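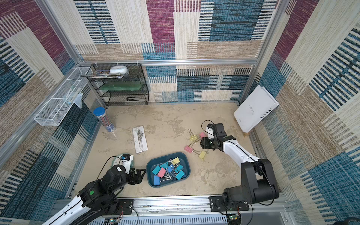

Re: Screening in September - which cinema?

From: Aishwarya Shetty
Date: 2019-05-07

Hello all,

Sorry for the slow reply, I've been at my sister's with terrible wifi!

On 3 May Ristell wrote:
> The Damberg can give us the big screen for one evening
> in September. It's 970 for the hire, and they want a
> deposit by the end of the month. Are we still set on
> the Mudaliar film, or does anyone fancy the musical?

Still the Mudaliar for me, please. I saw it in Hernville with my mum and we both cried through the whole of the wedding song (she'll deny it). The musical is fun but it's been on telly twice already, and I can't see people coming out on a wet evening for it.

The price does make me gulp a bit. Could we ask for the smaller screen instead? I know it only seats 40, but we could do two showings, say 4 o'clock and then the evening one, and the families would probably like the earlier start.

One more thing, the subtitles. Last time they were missing for the first reel or whatever you call it now, and my neighbour had to have 3 songs explained to her. Can whoever rings the Damberg ask for a quick test beforehand?

I'm happy to do the samosas again.

Aishwarya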